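*Notes for the 10 a.m. slot, laundry basics talk. Clicker is set to two slides at a time. Water on the left side of the lectern.*

Welcome everybody, quick hello from Fastorton. Ask for hands: who has shrunk a sweater? Leave a second for the groans. Then go straight to the slides.
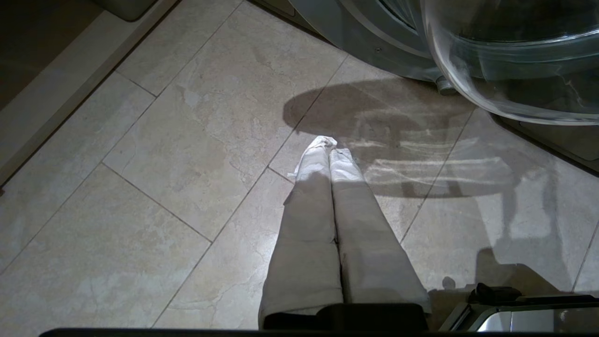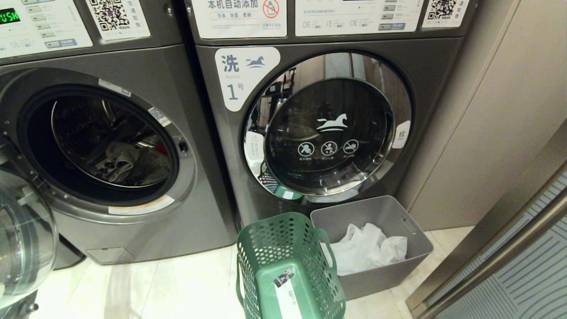 **Loading.** I love this part, because loading is where most of the wash gets decided and it takes maybe two extra minutes! Start with pants. People grab them by the waist, wad them up and stuff them in, and the legs come out in one tight rope. So look at the light gray pair on the floor tiles: legs side by side, but the hems all bunched up at the end. Pull those cuffs straight, shake the legs apart, check the pockets, then in they go. (Do the shake with the demo pair. Big shake, it gets a laugh.)

**How full?** Point at the open washer on the second slide. It's a small pile, sitting near the bottom of the drum, with plenty of air above it. Clothes in a front loader need to drop, and they can't drop if they're packed to the top. My test is a flat hand: if it slides in over the load, you're good.

**Colors.** Same slide, the grayish, khaki and dark things in together. Fine by me on a cool wash. The hint of red at the back is what I'd ask the room about. New red? Wash it alone the first time. Old red that's been through the wash for years? Leave it in. Let them argue for a bit, they always do.

**Soap.** Read the sign before you pour! The sticker on the middle washer says the machine adds its own, and there's a detergent bottle with a red prohibition mark over it. Shared laundry rooms vary a lot on this. I had a suds disaster in the Hekeck building and I'm happy to tell it if we're ahead of time.

**The gasket.** That thick gray rubber ring around the door opening. Run a dry cloth around the fold after your last load, and leave the door open a while. Baby socks hide in there too. My record is eight from one machine.

- Pass around the stain cards (52 printed, one each)
- Mogensen handout goes out at the break
- Dryer section next, start with lint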